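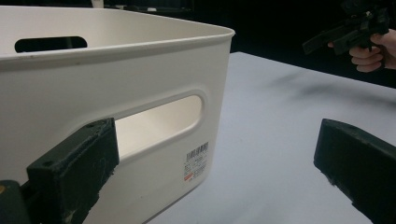 Taller de Almacenamiento y Utillaje Ligero — Lorkumeck, sede de Mornport

Cuaderno de taller. Entrada correspondiente al miércoles, turno de mañana.

Asunto: recepción y puesta en uso de los cubos blancos grandes destinados a la sala de material textil.

Se deja constancia de la revisión del primer cubo del lote suministrado por Kutel. Es un recipiente de plástico blanco, de esquinas redondeadas, con borde superior grueso y asas recortadas en la propia pared. El acabado es liso, con un ligero brillo. Presenta roces leves y unas pocas motas oscuras, muy pequeñas, que no afectan al uso previsto y que se anotan únicamente para que no se atribuyan más adelante al trabajo de la sala.

El lote consta de 4 unidades. Las tres restantes permanecen en el pasillo de entrada, encajadas unas en otras, y se revisarán conforme se vayan necesitando. Se ruega no separarlas tirando del borde. Conviene introducir la mano por el asa y ladear el cubo superior hasta que entre aire.

1. Asas

El asa del costado es un hueco ovalado, situado aproximadamente a media altura del panel, con un contorno ligeramente rebajado y redondeado que forma parte del moldeo. En la pared opuesta hay otro hueco alargado. Se ha pasado el dedo por el interior de ambos y no se aprecian rebabas. En los cubos antiguos, los grises, sí las había, y hubo que repasarlas con lija fina antes de meter en ellos tejido de punto.

Al tratarse de huecos abiertos, el contenido queda a la vista y puede salirse por ellos si el cubo se llena por encima de esa altura con piezas pequeñas. Para las fundas y las mantas no tiene importancia. Para las bolsas de botones, las cintas y los retales se acuerda lo siguiente:

— Las piezas sueltas irán siempre dentro de bolsa cerrada.
— No se forrará el interior con cartón. Se probó en abril con los cubos grises y el cartón acabó doblado en el fondo, con humedad debajo.
— Si hiciera falta tapar un asa, se utilizará un retal cosido a medida y sujeto con pinzas, nunca cinta adhesiva.

2. Etiqueta del producto

En la parte baja del costado, hacia la derecha y por debajo del asa, hay una etiqueta adhesiva blanca con código de barras, varias líneas de texto muy pequeño y una franja corta de color rojo anaranjado. Se mantiene en su sitio hasta que administración cierre el albarán. Una vez cerrado, se retirará con agua templada y jabón y se pegará en la hoja correspondiente del archivador de compras.

Queda pendiente decidir si la etiqueta propia del taller se coloca en ese mismo lugar o junto al borde. La opinión de quien suscribe es que debe ir arriba: cuando los cubos se guardan bajo la mesa de corte, la zona inferior no se lee sin agacharse. En contra está que el borde es precisamente por donde se agarran cuando van llenos, y las etiquetas de papel no aguantan ahí ni un mes. Se consultará si quedan tarjetas rígidas con ojal de las que se usaron en el almacén de Alaoui.

3. Medidas y colocación

La balda inferior de la estantería del fondo se desplazó ayer un taladro hacia arriba. La altura libre resultante es de 320 mm y resulta escasa para estos cubos, de modo que no podrán guardarse allí. Se barajan dos soluciones:

— Retirar la balda y dejar los cubos directamente sobre el suelo, encima de la tarima de listones.
— Mantener la balda para las cajas planas y llevar los cubos bajo la mesa de corte, donde la altura no plantea problema pero el fondo obliga a ponerlos de lado.

Se opta provisionalmente por la segunda. La tarima de listones está en mal estado en la esquina próxima al radiador y no debe cargarse hasta que se sustituyan dos piezas. Los listones de repuesto se pidieron con el resto de la madera y figuran en la hoja 257 del registro de compras, sin fecha de entrega.

Entre cubo y cubo se dejarán 100 mm para poder meter la mano. Con menos separación, los bordes rozan al sacarlos.

4. Limpieza previa

Antes de guardar tejido en un cubo se procederá a limpiarlo por dentro y por fuera con paño húmedo y jabón neutro, aclarado con un segundo paño y secado completo al aire, boca abajo y apoyado sobre dos listones. El reborde de las asas retiene polvo y hay que repasarlo aparte. No se usará estropajo, ni siquiera por la cara verde ya gastada.

Las motas oscuras se intentarán quitar con alcohol en una zona pequeña. De no salir, se dejarán como están.

5. Reparto previsto del contenido

Cubo A: mantas de embalar y fundas grandes. Es el de uso más frecuente y conviene que quede en el extremo más cercano a la puerta.

Cubo B: retales de algodón superiores a un palmo, doblados en bolsas. Los menores pasan al saco de trapos.

Cubo C: guata y relleno. Sin prensar. La guata que se guardó el invierno pasado con peso encima no ha recuperado el grosor y solo sirve para pruebas.

Cubo D: en reserva. Se solicita expresamente que no se convierta en depósito de objetos sin clasificar, como sucedió con el cajón azul.

La lista completa se copiará en la cara interior de la puerta del armario, con la misma letra que figure en la etiqueta de cada cubo.

6. Manejo

Un cubo lleno de guata lo mueve una persona sin dificultad. Uno lleno de mantas debe llevarse entre dos, cada una por un asa, y no arrastrarse sobre el pavimento. Quien lo encuentre demasiado pesado sacará la mitad del contenido y hará dos viajes. No se apilarán cubos llenos en ningún caso.

7. Pendiente

— Revisar las otras tres unidades y anotar aquí cualquier defecto.
— Preguntar a Kutel si suministra tapas para este modelo. En el pedido no constaban.
— Tarjetas rígidas: localizar o comprar.
— Reparar la tarima.
— Decidir el destino de los cubos grises. Dos todavía sirven para el patio.

Nota añadida por la tarde: Kutel responde que las tapas se venden por separado y con un plazo de entrega de varias semanas. Se deja en suspenso hasta ver si el polvo supone un problema real bajo la mesa de corte. Entretanto, el cubo C se cubrirá con una sábana vieja doblada.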